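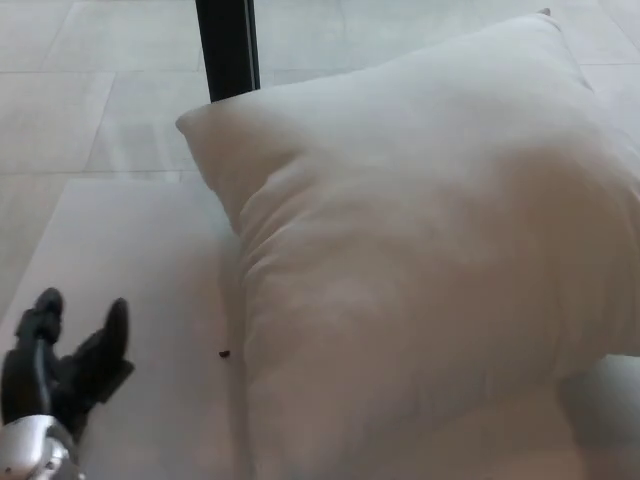
Tethered Balloons as Stopgap Phone Masts: Do the Claims Hold Up?

Project report, Aliki Tsolakis and Wilmer Llanos
Supervisor: Magdalini Alexiou

1. Why we picked this topic

Every few years somebody proposes hanging a phone relay under a tethered balloon and parking it over a valley with no signal. The pitch is always the same. It is cheaper than a mast, it goes up in an afternoon and it covers a whole district. We wanted to know how much of that survives contact with a real site, so we took one proposal, the Clolura balloon from a small firm called Pladent, and worked through its numbers for the Kouris valley.

We started out fairly doubtful and we should say so. Wilmer was more doubtful than Aliki.

2. What the brochure says

Pladent claims the Clolura can stay up for 24 days between helium top-ups, lift a payload of 8 kilograms and ride out gusts of up to 50 miles per hour. The brochure does not say whether these three things are true at the same time. We wrote to ask. Stelios Dimitriou in their sales office replied politely and sent us the same brochure again.

3. The site

The launch field we used is at Drusari, at the upper end of the valley. It is flat, it has road access, and a power line runs along one side, which is handy for the winch and bad for everything else. Any tether long enough to be useful could reach that line if the balloon drifted the wrong way. The brochure has a photo of a launch field with no wires in it.

Drusari sits 1733 feet above sea level. Air is thinner there than on the coast, so the balloon lifts less. The loss is small, but the payload figure has no margin we could find, and the weight of the tether has to come out of the same lift. With a full-length tether our estimate left room for the relay or the backup battery, and not for both.

4. Wind

This is where the plan looks weakest to us. A tethered balloon in wind does not stay overhead. It leans, it loses height, and the area it covers moves with it. The coverage map in the brochure is a perfect circle centered on the winch, and that is only right in still air. We redrew it for a steady afternoon breeze and lost most of the lower villages.

Michalis Deligiannis, who lent us his weather records from the school station, pointed out that August is calm in the mornings and rough from about 3 p.m. People make a lot of their calls in the late afternoon. We did not have gust data for the field itself, so the school readings had to do, and the school is lower down and more sheltered. The real figures are probably worse.

5. Cost

Pladent compares the balloon with a new steel mast and wins easily. It leaves out helium, a trained person on site and the days when the balloon is winched down. We could not get a firm helium price from anyone, so we have no total to offer. We would be suspicious of a report that did.

6. What we think

For a week or two, after a flood has knocked out a mast, with someone watching the winch, it might be worth having. As a permanent service for Kouris we do not believe it. The endurance claim needs a test flight with a full payload, and the coverage claim needs to be measured from the ground by somebody who is not selling balloons.

7. Things we would do differently

We spent too long on the lift calculation and should have gone to the wind records first. We also used the wrong tether weight in our first draft (per foot where it should have been per yard). Ms. Alexiou caught it. The numbers in section 3 are the corrected ones.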